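Plerbridge Community Forum > Phones and Plans > Keep the old phone or trade it in?

Started by stametti_fan, July 17, 2024

My phone is four years old and the battery gives out by dinner. Vasico will give me 200 dollars in trade toward a new one. A battery swap at the shop on the corner is a lot less than a new phone even with the credit. The rest of it works fine. What would you do?

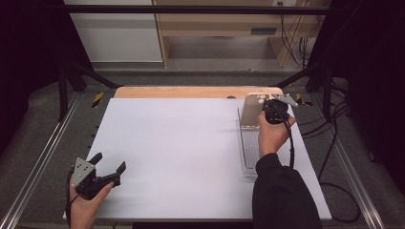 Reply from ladlefoot

Swap the battery. I did mine in March and got my full day back. The new one you're looking at is probably 470 after the credit, and you'd be paying that to do the same things you do now.

Reply from Chutima Suwannarat

I disagree, at least partly. Check how long the phone will keep getting security updates before you spend anything on it. A new battery in a phone that stops getting updates next year is money gone. If it has 2 years left, then sure, swap it.

Reply from ladlefoot

People keep using phones long after the updates stop.

Reply from Chutima Suwannarat

They do, and some of them bank on those phones. I wouldn't.

Reply from oxbow11

Which carrier are you with? Rungrueang had a deal where they matched the Vasico trade-in, but they paid it as bill credits spread over the contract. If you left early you lost whatever was left. Read that part before you sign. My sister moved out of their coverage area and had to eat the difference.

Reply from stametti_fan

I'm prepaid, no contract, and want to stay that way. I looked up the updates and there are a couple of years to go. The 200 is store credit only, by the way — I missed that the first time I read the page.

Reply from gravelpit

Store credit changes it for me. You could sell the phone yourself and get cash. Wipe it first and sign out of all your accounts, or the buyer won't be able to set it up.

Reply from ladlefoot

Selling in person is a pain. I had 11 messages asking for my lowest price and one buyer who showed up.

Reply from oxbow11

Ask the shop if they use an original battery and how long the warranty runs. Also ask if they reseal the phone afterward. Mine didn't, and I stopped taking it anywhere near the pool.

Reply from stametti_fan

Good questions, I'll call them tomorrow. Leaning toward the battery for now. Is it worth backing everything up before I hand it over?

Reply from Chutima Suwannarat

Yes. Back it up the night before and check that the backup finished. For what it's worth, I think the battery makes sense with two years of updates left.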